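Minutes of the working meeting on chores and machines, Skendley, repair and returns floor, 21 March 2026

**Present:** floor supervision, returns desk, packing, the automation group, one guest from Rinholm (by telephone, items 2 to 4)
**Absent with notice:** purchasing
**Minutes taken by:** returns desk

## 1. Minutes of the last meeting

The minutes of the February meeting were accepted with one correction. Under "Folding of cloths" it was written that the task was finished. It should say that the task was stopped. The returns desk will correct the copy in the shared folder.

## 2. Which chores we are speaking about

The supervisor asked to begin with this point, as in the last meeting everybody was speaking about a different chore. It was agreed that the Trimemell trial is now limited to three chores:

- tidying a returned power strip with its cord and charger
- wiping a packing table and putting the tools back
- sorting small returned parts into trays

The folding of cloths and the loading of the dishwasher in the staff kitchen are taken from the list. The packing team was sorry about the dishwasher. The automation group answered that the kitchen is too narrow for two arms on a table, and that the door of the dishwasher is heavy when it is full. The question can be opened again after summer if there is a wish for it.

The guest from Rinholm said that in their opinion the sorting of parts is ready for daily work. Our own people do not agree yet, see item 3.

## 3. Results of February

The automation group reported 126 attempts in February, all three chores together. An attempt is counted as good when a person does not have to touch anything until the end. With this rule the sorting gave the best result, the wiping was in the middle and the cords were the worst. The detailed table was sent before the meeting and is not repeated in these minutes.

Discussion:

Packing remarked that the sorting is good only when the parts are laid apart from each other. When they come in a heap, as they come from the customer, a person must first spread them by hand, and this time is not in the table. The automation group agreed that this is a fair remark. From now on the spreading is part of the attempt.

The returns desk asked how long the cord task takes. A trained person at our desk needs 20 seconds to pull out the charger, fold the two cables and put a tie on them. The arms need up to 104 seconds, without the tie. The tie is done by a person afterwards.

Rinholm said that speed should not be the first question at this stage. The supervisor answered that for the shop floor it is the second question at the latest. Both opinions are written here as requested.

The wiping: the result depends very much on the cloth. The thick cloth from our own store slides well, the thin one bunches up under the fingers. There was a proposal to buy only the thick one. Purchasing was not present, so it is left open.

## 4. Visit at Stępień

Two of our group visited the workshop of Stępień, where a similar pair of arms is used for preparing tool boxes. Their report in short:

The arms there do one thing the whole day and they do it well. The boxes are always the same and stand always in the same place. The staff are content with it, mostly because the task was disliked by all. One worker per shift still stays close to the table and corrects something now and then. When the type of box was changed, the arms stood still until the new type was learned.

The supervisor found this useful to hear, because our returns are never the same. In one bag there is a strip with a short cord, in the next one a long cord with three knots. She asked whether there is any place where arms do such mixed work alone. The guest from Rinholm said that he knows demonstrations but no place with normal working hours. He left the call after this item.

## 5. Safety and place

The floor marking by the trial table is worn and will be painted again. Bags must not be put down inside the marking, also not "for one minute". This was already decided in February and is repeated here because it is not followed.

The returns desk asked if all strips are disconnected from the wall during the attempts. The automation group confirmed that this is the rule. It will be added to the written instruction, where it is missing.

## 6. The cord task

This item took the largest part of the meeting. The reasons why the cords are difficult were collected:

- A cable does not stay where it is put. After each movement its form is new.
- The thin charging cable and the thicker power cord behave differently, and a grip that is correct for one is too strong or too weak for the other.
- To pull out the charger, one arm must hold the strip and the other must pull straight. If the pull is not straight, the whole strip goes with it.
- The arms can be in each other's way above the strip.

The returns desk explained how a person does it. We hold the strip down with the palm and feel when the charger becomes loose. We do not look at it. Several people in the room said that they had never thought about it before.

The layout on the table was discussed with the strip, the pink charger and both cables.
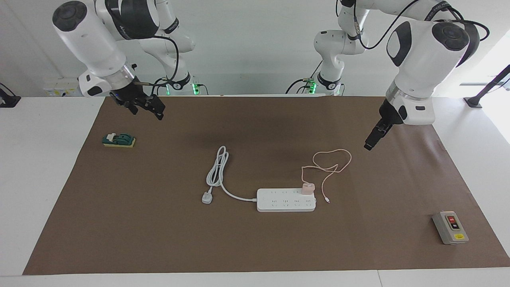
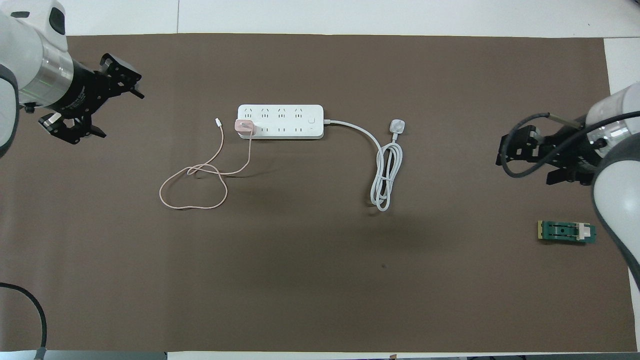 The automation group proposed to cut the task into smaller parts and to count each part separately: pulling out the charger, folding the charging cable, folding the power cord, and putting all of it in the bag. In this way it can be seen where the attempts fail. The proposal was accepted.

Packing proposed to put a simple holder on the table which keeps the strip in place, so both arms are free. There was some disagreement, as with a holder the chore is no more the same chore that we do at the desk. It was decided to try with the holder and without it, and to write in the table which one was used.

On the general question, if machines can do our chores already, the meeting did not find one answer. For the sorting: yes, with a person close by. For the wiping: partly. For the cords: not yet. The plan of shifts will not be changed because of the trial, and the supervisor will tell this to the whole floor, as there were rumors.

## 7. Tasks

- Automation group: new table with the separate parts of the cord task; spreading time included for the sorting.
- Packing: make a first holder from what we have in the store.
- Returns desk: correct the February minutes; keep aside bags with cords of different lengths for the attempts.
- Supervisor: floor marking; ask purchasing about the thick cloth.
- Automation group: complete the written instruction (strips disconnected).

## 8. Other points

The coffee machine in the corridor is again repaired. The date of the next meeting will be sent by mail when the holder is ready.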